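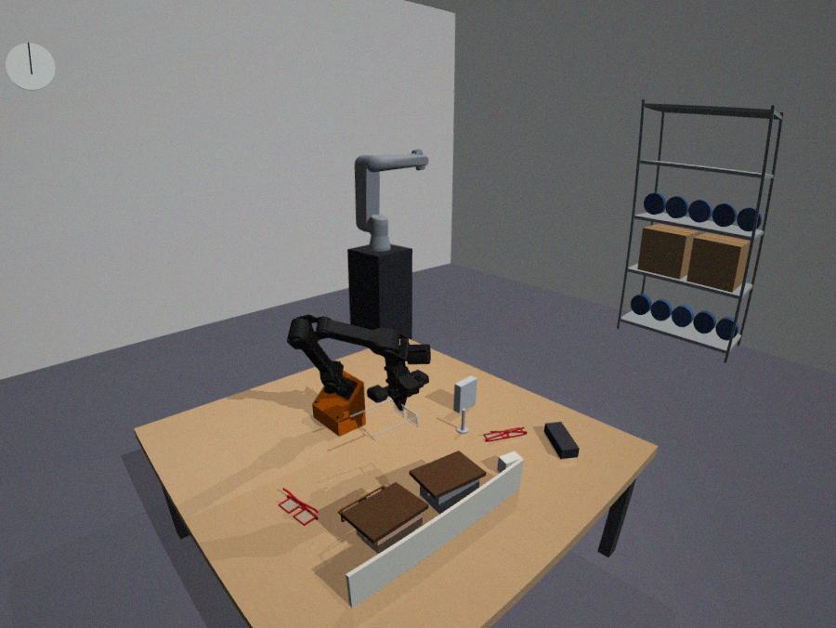

So I finally made the caramels. If you've been reading for a while you'll know I've been threatening to do this since last winter, when I bought a sugar thermometer and then used it exactly once (to check the bath, don't ask).

It all started again with a bag from the Whitlock stall at the Bilimcombe market. Salted butter caramels, wrapped in wax paper with the ends twisted, 12 to a bag, and I ate most of them in the car before I'd left the parking lot. They're soft but they hold their shape, and there's a slightly burnt edge to the flavour that I've never had from the supermarket kind. I wanted to see if I could get anywhere near it at home.

First batch was Saturday morning. I took the sugar to what I thought was a nice amber colour, poured in warm cream, watched the whole thing climb up the pot like it wanted out, and panicked and turned the heat down. It never got hot enough after that. What I ended up with was a very good sauce! We had it on porridge for days and I've got no complaints, but you couldn't have wrapped it in anything.

Second batch I went the other way and got distracted by the phone. If you've ever tried to chew a roof tile you'll have the idea. I smashed it up with a rolling pin and put it through a pan of brownies, where it melted a bit and behaved itself.

Third batch, though – oh, I was so pleased with myself. I used a bigger pot, for starters, so the cream had somewhere to go. I let the sugar get properly dark, past the point where I'd normally lose my nerve, and then I stood there and didn't touch my phone once. Butter in at the end, flaky salt, a spoonful of the Moltero cocoa in one half of it just to see. Poured it into a lined tin and left it on the counter overnight.

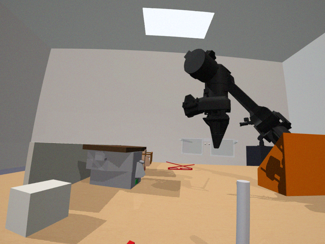 Black arm over the tabletop.

Cutting them was the fiddly bit. A long knife with a little neutral oil on it worked best, wiped between cuts, and I got 26 decent ones plus a heap of scrappy ends that went straight in my mouth. The plain ones are better than the cocoa ones, I think. The cocoa dulls that burnt flavour I was chasing, and the texture went a touch grainy. My sister disagrees and took all the cocoa ones home, so everyone's happy.

Wrap them the same day you cut them. I left 6 out on a plate to see what would happen and by the next evening they'd slumped into each other and gone sticky on top. The wrapped ones were fine in a jar for about a week, and I can't tell you about any longer than that.

Next up I want to try it with the honey from Lellbridge, the dark one that tastes a bit like licorice. Honey burns faster than sugar so I'll probably add it after the cream, but if you've done it before and have a favourite way, leave me a note, I'd love to hear it.

Filed under: Sweets & Baking, Kitchen Experiments
597 shares | 12 comments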